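发帖：Remedios
标题：租的房子想自己改一点，先问房东还是先做？

大家好，我的中文是后来学的，如果写得不清楚请告诉我。
我在Abella路租了一个小房子，合同到明年七月。客厅的墙没有可以放书的地方，我想装两块搁板，再把卧室的墙刷成浅绿色。合同里只写“不得改变房屋结构”，没有提到打孔和刷漆。我的同事认为这样就是可以，我不太放心。

回复：Gilmar_A
没有写，不等于可以。我以前住在Putlow的时候打了12个孔，搬走时押金被扣了700。后来我读合同，才发现附件里有一句“墙面恢复原状”。请你先看附件。

回复：老尺子
楼上的情况比较特别吧。普通的钉孔属于正常使用，用腻子补好再打磨，房东一般不会管。刷颜色才麻烦，绿色要盖两三遍白漆才盖得住。

回复：Remedios
谢谢两位。附件我找到了，也有差不多的一句话。那么不打孔的办法可靠吗？我对白色的东西比较喜欢，和现在的墙也配。 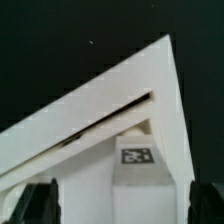 白色斜边，上面有一条窄长的深色缝

回复：erlinda_m
不打孔的我用过，胶贴的那种，放轻的东西没有问题，放书就不行。我建议买落地的书架，搬家也能带走。

回复：Gilmar_A
同意落地书架。但是我不同意“房东一般不会管”这个说法，每个房东都不一样，最好有书面的同意，发短信也算。

回复：老尺子
短信当然好。我只是觉得为了几个小孔去问，有的房东本来不在意，一问反而说不行。我租房18年，从来没有为钉孔赔过钱。

回复：Remedios
我昨天晚上给房东写了短信。她的回答是：打孔可以，走的时候补好；刷漆不可以。所以绿色的计划我放弃了，改成绿色的窗帘。现在想再请教，补孔的腻子要等多长时间才能打磨？

回复：老尺子
看包装上写的时间，冬天多等一天。孔深的话分两次补。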